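Birkholm Electronics Assembly
Workstation Inspection Checklist: Sorting and Kitting Tables
Form 829, Room 2
Inspection period: June
Status: Passed with comments

Section A. Floor and access

A1. Walkway clear to full width: Yes
A2. Exit door opens freely: Yes
A3. Cables on floor secured or covered: Action required
Comment: Thin white cables cross the floor beyond the far edge of the table. Fit floor covers before the next inspection.
A4. Floor clean, free of dropped leads and clippings: Yes

Section B. Table

B1. Surface clean and undamaged: Yes
B2. Sections level at the joint: Yes
Comment: Joint checked by hand along its full length. No step found.
B3. Table stable under load: Yes
B4. Grounding point tested: Yes
Comment: Test record filed under 2,948.

Section C. Trays and parts

C1. Trays free of cracks and sharp edges: Yes
C2. Yellow trays used for parts, steel tray kept at center: Yes
C3. Circuit boards kept apart from small components: Yes
Comment: Round red boards are held in a tray of their own. Boards are to lie flat and must not be stacked. Staff are reminded to lift boards by the rim and to keep fingers off the capacitors.
C4. Loose leads contained within tray walls: Yes, with comment
Comment: Components with long, thin leads can puncture gloves. Use tweezers when picking from a mixed group.
C5. Tray labels present and legible: Not inspected
Comment: New labels are on order from Wutwood. Carry this item forward. 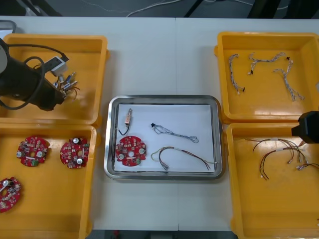
Item C2. Yellow trays and central steel tray on the sorting table.

Section D. Personal protection

D1. Safety glasses available at the station: Yes
D2. Wrist straps tested at start of shift: Yes
D3. Gloves in all sizes: No
Comment: Small size out of stock. Reorder under stock number 232.

Follow-up

Items A3 and D3 are to be closed by Wednesday. Item C5 remains open until the labels are delivered. Completed forms are to be returned to the Safety Office, Rønning Building.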